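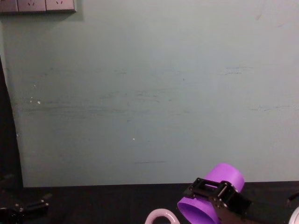
A tabletop against a grey-green wall, with a socket panel mounted above.

Visit to the Orkari Instrument Workshop and Rehearsal Rooms
Report posted 03/04/2018

Members of the Illamis Music Society visited the Orkari workshop this spring at the invitation of its director, Hortensia Muñoz. The workshop builds and repairs vibraphones, marimbas and smaller tuned percussion, and it rents rehearsal rooms to working groups in the evenings. The Society has sent instruments to Orkari for repair for many years, but this was the first time members had been received there as a party.

The visit began in the front office, where Ms. Muñoz gave a short history of the business. It was started as a repair counter for school band instruments and moved to its present building when the rehearsal rooms were added. Most of its income still comes from repair. New instruments are made to order, and a customer who orders one today should expect to wait until after the summer.

Members were then taken through the bar room, where the metal bars for vibraphones are cut, drilled and tuned. Tuning is done by removing metal from the underside of each bar. Taking metal from the middle lowers the pitch, and taking it from nearer the ends raises it. The tuner works on the fundamental and on the first overtone above it, which on a vibraphone is normally set two octaves higher. Several members had not known that the overtone was tuned separately, and there was a good deal of discussion on this point. Bars are left to rest overnight before the final check, as a bar that has just been worked is warm and will read flat.

Ms. Muñoz also spoke about the cord that carries the bars. In her view, this is the part most often neglected by owners. A worn cord lets a bar touch its post, and the resulting buzz is frequently blamed on the bar itself. She recommended that the Society replace the cord on both of its concert instruments before next season. The matter has been passed to the equipment secretary.

The resonator room followed. The tubes below the bars are closed at the bottom, and their length must agree with the pitch of the bar above. On the vibraphone a small disc turns at the top of each tube, opening and closing it, and this produces the pulsing tone from which the instrument takes its name. The shaft that carries the discs is driven by a belt and a small motor. Older motors offer one or two speeds only. Orkari will fit a variable speed motor to most older frames, provided that the original parts are kept and returned to the owner. Members heard the same chord played with the discs turning slowly, then quickly, then standing open. Opinion was divided as to which was to be preferred, although the slow setting had the most supporters.

After a break for coffee, the party moved to the rehearsal rooms. There are four, of which the largest will hold a group of eight with a full drum set and a piano. Each is let by the evening. The rooms have been treated for sound on the ceiling and on two walls. The smaller rooms remain rather bright, and Ms. Muñoz advised percussion players to ask for one of the larger ones where possible.

The Posteck Quartet was rehearsing in the largest room and had kindly agreed to play for the visitors. The group is led from the vibraphone by Keegan McKinnon, with guitar, bass and drums. It has no fixed set list. Mr. McKinnon explained that the players agree on a starting key and a tempo before they begin, and that everything else is settled by listening. The first piece ran for more than twenty minutes and passed through several distinct sections, including a long duet for vibraphone and bass that was the high point of the afternoon. The second was shorter and closer to a blues. It is known to the group as "Sun", although Mr. McKinnon remarked that it has never been played the same way twice and that the title refers mainly to its opening figure.

Questions were taken afterward. Asked how much of the group's practice time is spent on improvising, Mr. McKinnon replied that most of it goes to ordinary tunes, played slowly. He considers this the best preparation for playing without a plan. A member asked about mallets, and he showed the two weights of corded mallet that he uses, holding four at a time in chord passages and two for faster single lines. Another member asked whether the group writes anything down. It does not, but each rehearsal is recorded, and passages that the players wish to keep are learned again from the recording. The archive now stands at 424 recordings, few of which have been heard by anyone outside the group.

There was some discussion of pedaling. Mr. McKinnon uses the pedal sparingly with a full band, where long ringing notes tend to cloud the guitar, and damps single notes with the mallet head instead. He demonstrated this on a slow scale, first with the pedal held down throughout and then with each note damped as the next was struck. Those members who play keyboard percussion found this the most useful part of the session, and it has been suggested that he be invited to lead a workshop for the Society.

The visit closed with a short tour of the wood store, where rosewood and padauk for marimba bars are kept. Supplies of older rosewood have become hard to obtain, and Orkari now encourages buyers to consider padauk for practice instruments. The difference in price is considerable. Two practice bars of the same note, one in each wood, were played for comparison. The padauk bar was a little drier in tone, with a shorter ring.

The Society thanks Ms. Muñoz and her staff for their time, and the Posteck Quartet for its generous playing. A second visit is planned for May, for those members who could not be included on this occasion. Numbers will again be limited by the size of the bar room. Members who wish to attend should give their names to the Society's office, stating whether they play tuned percussion, as the workshop has offered to check mallets and small instruments brought in on the day. Larger instruments must be booked in separately through the repair counter.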